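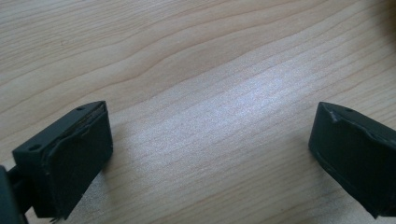 Why Does My House Get Cold at Night?

Heat likes to move. It always goes from the warm place to the cold place, never the other way by itself. So on a chilly November night all the nice warm air in your house is trying to get outside. Rude!

How does it get out? Two main ways. It sneaks through the walls, roof and windows, bit by bit. Or it rides out on moving air, through cracks and gaps. That second one is called a draft.

What slows it down?

Insulation. Big word, easy idea. Insulation is stuff that heat has a hard time getting through. The trick is air – still air, stuck in tiny pockets where it can't swirl around. Puffy jackets do it. Birds do it when they fluff up there feathers. The fuzzy stuff in your attic does it too. 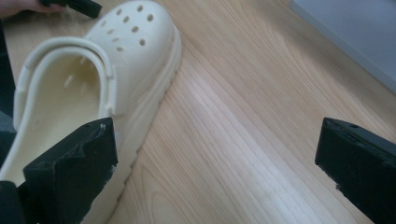
Holes are the enemy of a warm house. You can have thick walls and a thick roof, but if air can blow straight through a gap, out goes the heat. Think of a foam clog, like the cream one on the floor here. Thick sole, so there's plenty between your foot and a cold floor. But look at the toe. Round holes, lots of them! Great for letting air in to your toes in summer. Now wear clogs like that on a windy day in winter with no socks. Brrr. A house with leaky windows has the same problem.

Zofia Walczak checks houses for leaks in the town of Dedano. She once added up all the little cracks in one old house, under doors and around pipes and so on, and got 456 square inches. That's like leaving a window open all winter long! The family sealed them up and added more insulation in the attic. Took 2 days.

Be a draft detective

You need: a strip of tissue paper, some tape, a pencil.

Tape the tissue to the end of the pencil so it hangs down. Pick a windy day. Hold it near the edge of a window, nice and still. Don't breathe on it! Does the tissue wiggle? Draft. Try the bottom of the front door next, then the mail slot if you've got one. Stay away from the stove, heaters and electric outlets.

Write down where it wiggled and show a grown-up. A rolled up towel along the bottom of a door is a quick fix. Windows may need new weatherstriping, the squishy strip that goes around the edge, and that's a job to do together.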